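Getting homeware into independent shops -- where do I start?
Posted by Cherry Mae Ambrosio, 2021-12-27

I sell bowls and table linen online under the name Didamo and had a lovely December, with 427 orders! Now I'd love to see my things on real shelves. A gift shop in Mamthorpe has asked for my "wholesale terms" and I haven't got any. My medium bowl sells for 30 pounds on my site. Do I just knock a bit off? And should I be agreeing to sale or return? I have a line sheet half made.
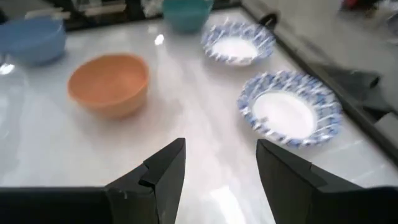
Orange bowl on a white tabletop

All advice welcome, I'm so keen to get this right.

Mirjam Widmer

Congratulations, what a great December! Please don't just knock a bit off. Most small shops expect to pay half the retail price or slightly less, so you'd be looking at 15 pounds or under for that bowl. Work out what it costs you to make or buy, pack and send before you reply. If there's nothing left at half price, put the retail price up first, and do it on your own site too -- shops hate being undercut by their supplier.

Then get it all on one page: trade price, suggested retail price, minimum first order, carriage, how long they wait for delivery and when they pay. Payment up front on the first order is quite normal. I started with 13 lines and it was far too many. Sets are brilliant for shops, by the way, they take up hardly any shelf and people love a colour mix.
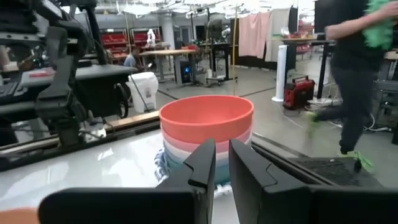

Stacked bowls with a blue-and-white fringed cloth

Guilan Ye

half price yes. sale or return no, unless its a shop you can visit

Jayson Espiritu

Agree with nearly all of Mirjam's answer, but I'd be kinder about sale or return. My first stockist, Atadia, took everything that way and reordered outright within two months, and I learnt heaps from seeing what people picked up! Just put an end date in writing, say who pays for breakages, and keep the amount small enough that you could bear to have it all back.
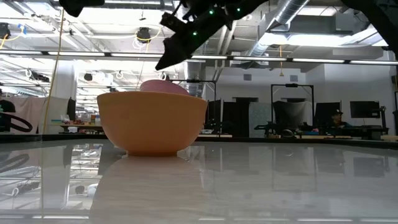
Do ask for the shop's opening hours and a named buyer as well, and ring them a fortnight after delivery. I've had more reorders from a quick friendly call than from any email I ever sent -- and if they say no, ask what did sell. Good luck, Mamthorpe is a smashing place for a first stockist!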